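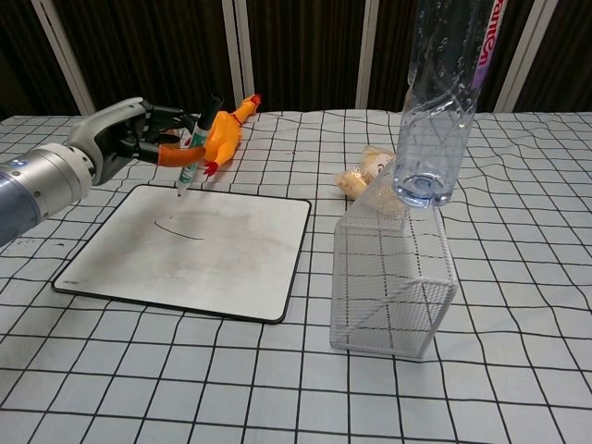 Lap whiteboard

A lap whiteboard, also called a tabletop dry-erase board or hand board, is a small portable writing surface for use with dry-erase markers. It is laid flat on a table, rested on the knees or held up by hand. It differs from the wall-mounted whiteboard in size, in weight and in having no fixings or pen tray. Lap whiteboards are used in schools, in kitchens, at games tables and in households where short notes are written and wiped off several times a day.

Construction

Most lap whiteboards consist of a core, a writing face and an edge finish. The core may be hardboard, plastic foam or solid plastic. The writing face is a smooth, non-porous coating or film that keeps the ink on the surface. Cheaper boards use a melamine face, which is light but wears sooner than coated steel. Steel-faced boards also hold magnets.

The edge is either left bare, bound with a strip or marked off by a printed border. Rounded corners are usual on boards meant for children and for shared tables, as square corners chip when the board is dropped. A maker's name, where there is one, is normally set small in the border so that the writing area stays clear.

Sizes

There is no common standard. Boards close to a sheet of office paper are the most widely sold, and square boards are made for drawing and for games. The Bitstead pattern, a square board 20 cm across and 2 mm thick, was sold in packs of 38 for classroom use. Larger boards are easier to draw on but tend to overhang the knees, and are better used on a table.

Markers

Dry-erase ink contains pigment, a solvent and a release agent. The solvent evaporates and leaves the pigment resting on the face with the release agent beneath it, so that a dry cloth will lift the line. Permanent ink has no such agent and bonds to the coating. Black is the colour most often used, for contrast.

On a flat board the marker is held at a slant with the tip down. A long curve is best drawn in one stroke from the arm. If the stroke is broken, the second pass can dissolve the end of the first and leave a pale gap at the join. Markers are stored lying down, which keeps the ink spread evenly along the reservoir.

Ghosting and residue

Ghosting is the faint trace of earlier writing that remains after wiping. It has two causes – pigment left in fine scratches, and release agent spread thinly over the face by a loaded cloth. The second kind shows as a grey haze and is the easier to remove.
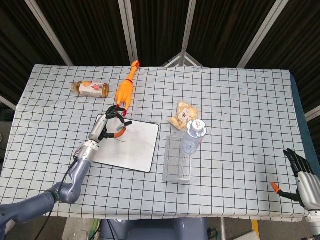
Lap whiteboard: use and care
Text by Nadja Egger and Kibet Kirui
Technical review: Hjalti Blöndal

Faint grey smudges, like those on the white pad with the thin black border on the gridded tablecloth, do not usually interfere with reading. They become a nuisance when they build up under light-coloured inks such as yellow or orange.

Cleaning

For daily use a dry cotton cloth or felt pad is sufficient. The cloth is turned often, since a dirty fold returns pigment to the board. A weekly wipe with a damp cloth and a drop of washing-up liquid removes the haze, after which the board is rinsed and dried. Old writing can sometimes be lifted by going over it with a fresh dry-erase marker and wiping at once. Scouring powder and abrasive sponges scratch the face and make later ghosting worse.

In a household trial described by Vidar Engström, a melamine board was written on and wiped 200 times with a dry cloth. The haze was visible throughout the second half of the trial and came away with soapy water. A permanent trace remained only where ink had been left overnight.

Use on a covered table

A tablecloth under the board protects the table from stray ink and stops hard cores from rattling. Smooth cloths let the board slide; a folded tea towel beneath it is the usual remedy. A cloth printed with a grid gives a convenient guide for setting the board straight, provided the cloth itself is free of creases.

Drinks are best kept away from the writing area. Liquid that reaches the edge of a hardboard core swells it, and the face may then lift at the corner. Open wire baskets are suited to holding markers and cloths, but fine mesh is preferable to wide grid, through which thin markers can fall.

Terminology

The Mangundap school supply list uses "slate" for any hand-held board, whether or not it is wiped dry. The Brivimwood list keeps "slate" for chalk surfaces and uses "hand board" for the dry-erase type.

See also: Chalk slate; Dry-erase marker; Flip chart; Magnetic board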